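Search the forum Search Advanced
Reading time: 2 minutes

Leek and barley bake from the Gultico winter booklet, has anyone else made it?
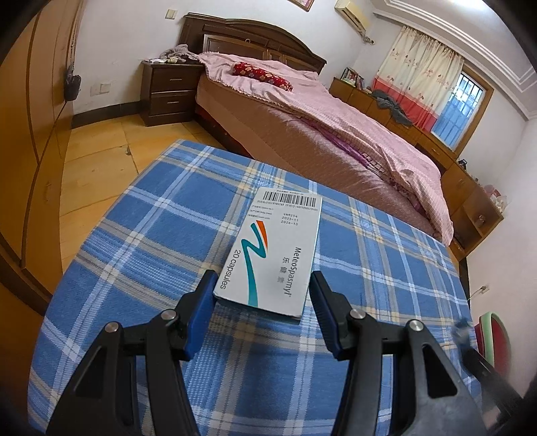 pantrymoth wrote:
I've made it twice in one week and I'm completely sold! It reads like something you'd be served in a school canteen (leeks, pearl barley, mustard, a bit of cheddar on top) and I nearly skipped it. But the barley goes in uncooked and drinks up all the stock, and the top goes properly crunchy. 322 calories a portion according to the booklet, and it kept me going till bedtime.

I did four leeks where it says 3, as they were skinny ones.

suetandsons wrote:
Made it last winter and thought it was bland, sorry. Ours needed a lot of salt and the middle was gluey. The sausage one on the next page is much better.

pantrymoth wrote:
Oh no! Did you stir it halfway? The first time I forgot and mine was a bit stodgy in the middle too, but the second was lovely and loose. I also used the Friesen wholegrain mustard, two big spoonfuls, so maybe that's where my flavour came from.

brullilton_baker wrote:
Stirring barley in the oven is a mistake in my book. You break the top and let all the heat out. Put the lid on for the first hour, take it off for the last twenty minutes, leave it alone otherwise. I've been doing barley this way since 2000 and never had a gluey one.

suetandsons wrote:
I had the lid on. Still gluey.

brullilton_baker wrote:
What size dish? If it's deep the bottom sits in stock and the top dries out. Wide and shallow every time.

suetandsons wrote:
Deep one. Fair enough, I'll give you that. I still say it's bland though.

thymeandagain wrote:
Ooh, I love this one! I fry the leeks in butter till they catch a bit at the edges before they go in, and it makes such a difference (the booklet has you put them in raw, which I don't agree with at all). A squeeze of lemon at the end as well. Has anybody tried it with the Malik smoked cheese? I've got half a block left and I'm very tempted.

pantrymoth wrote:
Smoked cheese, yes please! Trying that on Thursday, with the leeks fried first. I'll use the wide dish and not stir, and report back.

Contact us | Forum rules | Copyright Brullilton Home Cooks | Back to top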